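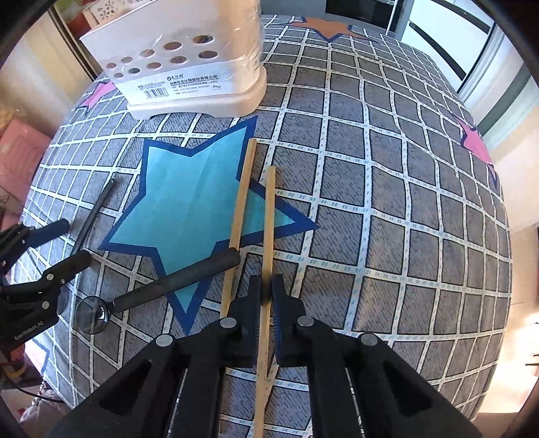

*1,579 words if you count my shopping list, which I left out. Call it a coffee's worth of reading.*

I've had a chopstick problem for years. We eat noodles a lot, and every packet of takeout comes with another pair, and the ones I bought on purpose end up in the same drawer as the potato masher and the good scissors. You reach in for one and get a splinter, or a rubber band, or one chopstick that's a half inch shorter than its friend. So this month I finally bought one of those plastic holders with holes punched through the sides, and before I even took the wrap off I had chopsticks out on the bed next to it, because the bed is the biggest flat thing in our apartment and the kitchen counter is taken up by a dish rack and a sourdough starter named Rukus.

(Yes, the bed with the star sheet. I love that sheet! Gray, white grid, big blue and pink stars all over it. It is also the best sorting surface I own, and I'll get to that.)

## Sort on the bed, on the grid

If you've got a checked or gridded sheet, use the lines. Lay one chopstick along a line, lay the next one beside it with the thick ends level, and you can see right away if they match. I used to hold them up to the window two at a time like I was buying diamonds.

Put a clean towel down first if you're fussy. I'm only a little fussy, and everything gets washed afterward anyway, so I go straight on the sheet. Do it in daylight. Pale wood on a gray sheet shows up nicely, and you'll spot cracks and dark tips you'd miss under the kitchen bulb.

What I throw out:

- anything with a split running up from the tip
- black spots that don't scrub off
- tips gone fuzzy, like a paintbrush
- singles, unless I can use them for something else (see further down)

I was strict and still kept more than two people need. My neighbor Danica Brabec came by for the spare key and went home with a fistful of takeout pairs still in their paper, which she wanted for her tomato seedlings.

## Before you use a new holder

Leave the plastic film on until you know you're keeping it! I've made this mistake with a soap dish and a bread box. Stand the thing where it's going to live, wrapped, and open the cupboard above it. Try turning on the faucet. My last holder, a Tapley one with a heavy ceramic base, looked gorgeous and blocked the window latch, and by the time I noticed I'd already peeled it, rinsed it and put the box in the recycling.

Hold your longest chopstick against the side too. You want a good third of it sticking out over the rim, or you'll be fishing around in there with two fingers. Cooking chopsticks are another matter. They're so long they'll tip a light plastic holder right over, so mine hang from a hook by the stove.

Once the film's off, get the label off before the first wash. If you soak it first, the paper goes to mush and the glue stays behind forever. What works for me:

1. Warm it with the hair dryer, low setting, moving all the time. Plastic can warp, so be patient.
2. Lift one corner with a fingernail and pull slowly, back over itself.
3. Rub any leftover glue with a dab of cooking oil and leave it while you do something else.
4. Wash with dish soap and hot tap water, and push a cloth through the holes with (what else) a chopstick.

I used to use a citrus spray called Gukix for the glue. It does the job, but everything tasted faintly of orange for a week, so I'm back to cooking oil.

## Tips up or tips down?

My father-in-law, Keith Pearce, is a tips-down man and will not be moved. He says nobody should be touching the end that goes in your mouth, and he has a point. I'm tips up when they're wet and tips down once they're dry. Wet wood standing in a puddle is how you get those black spots in the first place, and even a holder with plenty of holes can hang on to a bit of water at the bottom.

So at our place they come out of the wash, get a rub with a towel, and go in the holder tips up overnight. In the morning whoever makes the coffee flips them. It takes 2 seconds, and it gets forgotten maybe half the time, and we're all still alive.

Don't cram them in. Air has to get between them. If you can't pull one out without three others coming along, you've got too many in there, and the extras should go in a jar in the cupboard.

## Washing plain wooden ones

By hand, hot water, a bit of soap, and roll the whole bunch between your palms like you're trying to start a fire. That's my grandmother's way and it cleans them better than any brush. No long soaks. I don't put bare wood in the dishwasher at all, though I did for years and I know plenty of people who do.

If they feel rough, a quick rub with very fine sandpaper helps, then wash, dry, and a tiny bit of food-safe mineral oil. I do mine in April when I do the cutting boards, and usually forget the rest of the year.

## Jobs for the odd ones

- Cleaning the groove around the sink, with a bit of damp cloth wrapped over the end.
- Poking holes for seeds. Mark the depth on the side in pencil.
- Stirring the starter. Rukus has his own, with an R on it.
- Getting the last of the peanut butter out of the corner of the jar.
- Closing a bag of rice: roll the top down around the stick and clip both ends with clothespins.

I also saw a pack of 100 wooden ones in the Canenus catalog and very nearly ordered it, and then I remembered what the drawer looked like. Shake the sheet out when you're done, by the way. Splinters are no fun at bedtime, and I found one with my heel.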